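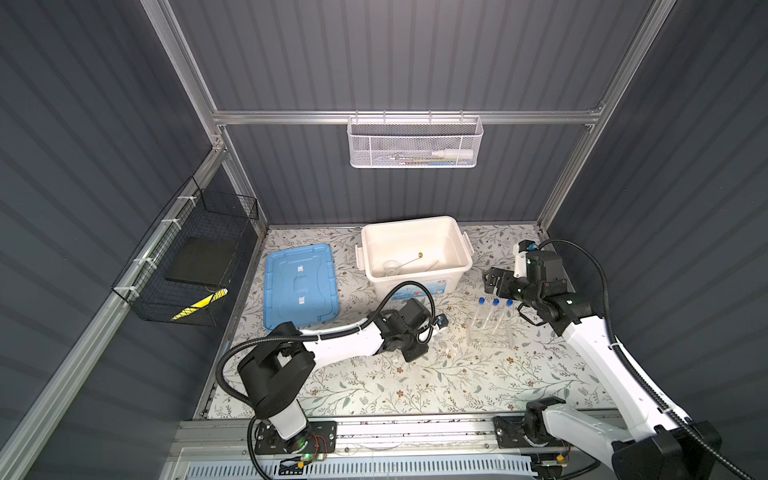

White basket on the crossbar, black one zip-tied to the side rail.

Wire baskets on aluminum extrusion — hooks or cable ties?

skindley_shed
04/09/2021
I'm redoing the storage over my potting bench and want wire mesh baskets on the uprights, which are slotted aluminum. My baskets will hold plant labels, twine, hand pruners and a couple of squeeze bottles of liquid feed. Nothing heavy except the pruners. The shed gets hot in summer and goes below freezing from November on. What holds up?

mesh_and_mortar
Cable ties. I have six baskets up with them and have replaced two ties. Pull them tight, trim them flush, done. Hooks rattle every time you shut the door.

LYHsu
Disagree on ties for a shed. White nylon ties go brittle in sunlight. Mine were on a south window and started snapping in the second year. The black UV ones last longer. If you want to take the basket down to wash it, and you will if there's plant feed in it, hang it.

mesh_and_mortar
Mine are in a garage with no window so fair enough on the sunlight. I still wouldn't hang anything with pruners in it. The basket swings out when you grab them one-handed.

LYHsu
Put one tie at the bottom to stop the swing. You only cut one when you clean.

fodor_flats
Neither. Get T-nuts that fit your slot and a fender washer over the mesh. Costs next to nothing and you can slide the basket along later. Measure the slot first, I bought the wrong size twice.

skindley_shed
Slot is 6 mm if I'm reading my calipers right. Would M5 do?

fodor_flats
Depends on the maker. Some 6 mm slots take M5 and some only M4. Take a piece of the rail to the store with you.

Dace Rozīte
I sold shelving for a long time and the fixing is usually fine. It's the basket that goes. Cheap coated mesh chips where it rubs on the metal and then rusts from that spot. Slip a bit of old hose over the contact point. Also store the feed bottles upright. Lying down they leak through the nozzle sooner or later and it gets on everything under them.

mesh_and_mortar
Never had one leak.

Dace Rozīte
Fish emulsion, three days, August. I have.

clekden_kate
Does anyone angle theirs? I have one tipped forward so I can see the seed packets, but small stuff slides to the low end.

LYHsu
Put a jar in the low end for the small stuff. Or level it.

skindley_shed
Thanks all. Going with T-nuts for the pruner basket and hooks plus one black tie for the other two. Will order the hose too — I don't have any old hose.

fodor_flats
Don't order hose. Ask a neighbor.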